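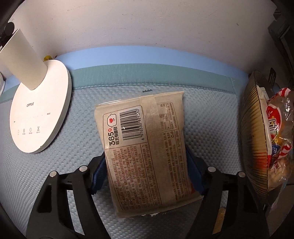

How many bread grabs is enough?

January 24, 2018

I've been collecting grabs for Skuneck since July, and I still can't get a straight answer to that question. The first target was 300. I handed over 274 good ones and was told the number had moved. My folder now holds 1283.

The packaged bread is the one I keep thinking about. Blue padded fingers go on either side, squeeze, lift. The package tilts a little, I correct it with my wrist, and the clip goes in as a success. But who succeeded? I can see the thing tipping and I fix it before I know I've done it. The model is supposed to pick that up from watching, and maybe it will. I'd like to see it try on a different table first.

Mine is always the same table. Same light blue mat, same white lamp on the left, same snacks on the right by the clear tray. Jairo Escobar says variety comes from the other people collecting, and that Quispe tried moving everything between clips and only got slower. Fine, but slower isn't worse. If all my bread gets picked up next to an OPPLE lamp, I'd want proof the system hasn't learned the lamp.

Custano claims over 4 times fewer failed grabs after adding data like this. Fewer than what, and on which objects? The write-up doesn't say. Prerkard at least posts its misses.

I'm going to keep a separate folder of my bad grabs from now on, whether Skuneck wants them or not.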